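핸드헬드 그리퍼 수집 작업 기준, 어디까지 지키시나요

게시판 > 로봇/자동화 > 작업기준·표준
글 12개 / 2020년 4월 29일 시작

천정못
가정집 들어가서 핸드헬드 그리퍼로 천 다루는 작업 수집하는 팀입니다. 이번에 내부 작업 기준서를 새로 쓰는데 막히는 데가 있어서 급하게 올려요. 5월 들어가기 전에 확정해야 됨.
지금 초안에 있는 것:
- 시작 전 양손 핑거 완전 개방 → 완전 폐쇄, 한 번씩
- 패드 이물질 확인
- 천은 한 손으로 먼저 잡고, 두번째 손은 첫 손이 멈춘 다음에
- 에피소드 중간에 맨손 금지
- 방 정리 상태는 건드리지 않는다
마지막 두 개 때문에 팀에서 말이 갈립니다. 다른 데는 어떻게 하시는지

Prantl유저
맨손 금지는 당연한거 아닌가요. 손가락 한 번 들어가면 그 에피소드는 버려야죠. 우리는 예외 없음

거북선반
저는 반대. 수건이 침대 밑으로 떨어지면 어쩌라구요. 그리퍼로 줍다가 작업자 허리 나갑니다. 맨손으로 줍고 그 구간만 표시해두면 되는데

Prantl유저
표시를 누가 제대로 하는데요?
우리 964개 검수했을 때 구간 표시 시작점이 제각각이었어요. 어떤 사람은 손 나오기 전부터, 어떤 사람은 손 다 빠진 다음부터. 결국 통째로 뺐습니다. 차라리 떨어뜨리면 거기서 종료, 새로 시작. 이게 제일 깔끔

Regula Fankhauser
번역기 씁니다 양해를. 저는 Kastitz에서 기준서 관리합니다. 우리 규칙은 단순합니다. 떨어뜨림 = 종료. 하지만 종료된 것도 지우지 않습니다. "중단" 폴더에 보관. 나중에 실패 사례로 씁니다. 지우는 팀이 많은데 아깝습니다.

천정못
오 중단 폴더 좋네요. 초안에 넣겠습니다
그럼 방 정리는요? 지금은 집주인 평소 상태 그대로 두고 하는데 한쪽에서 배경이 너무 지저분하다고 치우자고 함

거북선반
치우지 마세요. 치우면 다 똑같은 방 됨

mestent_lee
저희는 치웁니다. Mestent 현장 기준으로 작업면에서 팔 뻗는 거리 안쪽은 전부 비워요. 안전 문제에요. 화장품 병 같은거 팔꿈치로 쳐서 깨먹은 적 있음. 집주인한테 물어줬습니다...

거북선반
그건 치우는게 아니라 위험물 이동이죠. 다른 항목으로 적어야 됨. "정리"라고 써놓으면 작업자들이 이불까지 개놓습니다 진짜로

mestent_lee
ㅇㅇ 그건 인정. 문구는 나눠야겠네요. 근데 옮긴 물건은 기록 남겨야 돼요. 끝나고 원위치 안되면 민원 들어옴

Jarmo Peltonen
조명 얘기가 아직 없는데. 야간 작업 허용합니까? 우리는 낮/밤을 메타데이터에 따로 적게 합니다. 커튼 열림/닫힘도. 창이 까맣게 나오는 거랑 햇빛 들어오는 거랑 완전 다른 데이터라서, 섞이면 나중에 분리가 힘들어요. Wekasine 양식에 칸이 있으니 그거 가져다 쓰면 됩니다. 전체 3000개 목표에 칸 안 채운 게 나와서 2862개만 통과한 적 있습니다. 나머지는 사람이 다시 봤음. 시간 엄청 듦

천정못
야간 허용합니다. 집주인이 퇴근 후에만 된다는 집이 많아서요. 낮/밤 칸은 없었네요 추가할게요
그리고 양손 작업 쪽은 일단 이렇게 정리해봤습니다. 침대 위에서 큰 천 다루는 경우 기준:
첫 손은 모서리를 패드 가운데로 문다. 패드 끝으로만 물면 천이 돌아감. 두번째 손은 반대쪽 위를 잡고, 양손 다 물린 거 확인하고 나서 들기 시작. 천이 매트리스에서 완전히 뜬 다음에 벌린다, 끌면서 벌리지 않는다

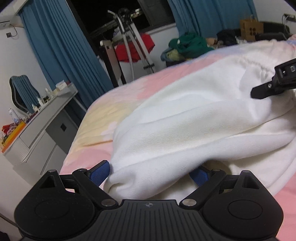
벌리는 속도는 숫자로 안 적으려고 합니다. 초 단위로 적어놨더니 작업자들이 속으로 세면서 하느라 움직임이 뚝뚝 끊겨요. 그냥 "평소 빨래 털 때보다 느리게" 정도로. 그리고 두 그리퍼가 서로 부딪히지 않게 손목 간격만 지키고
모서리 뭉쳐 잡는건 허용할지 고민중입니다. 얇은 천은 뭉쳐 잡아도 펴지는데 두꺼운 수건류는 뭉친 채로 굳어버려서

Prantl유저
뭉쳐 잡기 허용하면 정책이 그것만 배웁니다. 금지 추천
모서리 한 겹만 잡는 걸 기본으로 하고 실패 4번까지는 다시 시도, 그 다음 종료

거북선반
또 금지ㅋㅋ 사람도 집에서 수건 다 뭉쳐 잡아요. 실제 집에서 쓸 로봇이면 실제처럼 잡아야지. 저는 허용하되 태그 달자 쪽. "한겹/뭉침" 두개면 됨

Prantl유저
태그 또 나왔네. 위에서 구간 표시 안 맞는다고 했잖아요

거북선반
구간 표시랑 에피소드당 태그 하나랑 같습니까. 끝나고 버튼 하나 누르는 건데

Regula Fankhauser
두 분 다 이해합니다. Kastitz에서는 태그를 작업자가 아니라 검수자가 답니다. 작업자는 작업만. 검수자는 같은 사람이 같은 집 전체를 봅니다. 일관성이 훨씬 좋아졌습니다. 다만 검수 인력이 필요해서 작은 팀은 힘들 수 있음.

mestent_lee
작은 팀인데 힘듭니다 ㅎㅎ
그리고 침대 작업은 무릎 올리지 말라고 꼭 적으세요. 반대편 모서리 잡으려고 올라가는 사람 꼭 있음. 매트리스 꺼지면서 천이 다 쏠려요. 남의 침대기도 하고

Jarmo Peltonen
동의. 신발, 무릎, 가방 전부 침대 금지. 그리퍼도 쉴 때 침대에 올려놓지 말 것. 패드에 보풀 붙습니다. 거치대 가져가세요
그리고 개인정보 항목. 거울 있는 방이면 작업자 서는 위치를 먼저 정해야 됩니다. 거울에 얼굴 들어가는 경우 많음. 택배 라벨, 약 봉투, 가족사진도 시작 전 확인. 이건 치우는 게 맞다고 봅니다. 정리가 아니라 보호니까

거북선반
그건 저도 찬성이요. 가린 물건도 위험물처럼 기록하고

천정못
그럼 초안 이렇게 고칩니다. 이의 있으면 오늘중으로 좀
1. 떨어뜨림 = 종료, 중단 폴더 보관
2. 위험물 이동 / 개인정보 보호는 별도 항목, 둘 다 기록, 끝나고 원위치. 그 외 물건은 그대로
3. 낮/밤, 커튼 상태 필수 기재
4. 뭉쳐 잡기는 허용, 태그는 검수 때. 검수자 없으면 작업자가 에피소드당 하나
5. 침대 위 무릎·신발·가방·장비 금지
6. 거울 위치 확인 후 시작
재시도 횟수는 Prantl유저님 안대로 갑니다

Prantl유저
뭉쳐 잡기는 여전히 반대입니다. 나머지는 ok
1번에 "바닥에 떨어진 경우"라고 적으세요. 침대 위로 떨어진건 다시 집으면 되니까. 안 적으면 그것도 종료시킴

천정못
아 맞네요 수정했슴다. 기준서 파일은 확정되면 자료실에 올릴게요

mestent_lee
올리시면 저희도 좀 갖다 쓰겠습니다. 소독 절차는 따로 글 팔게요 패드 닦는 거 때문에 할말 많음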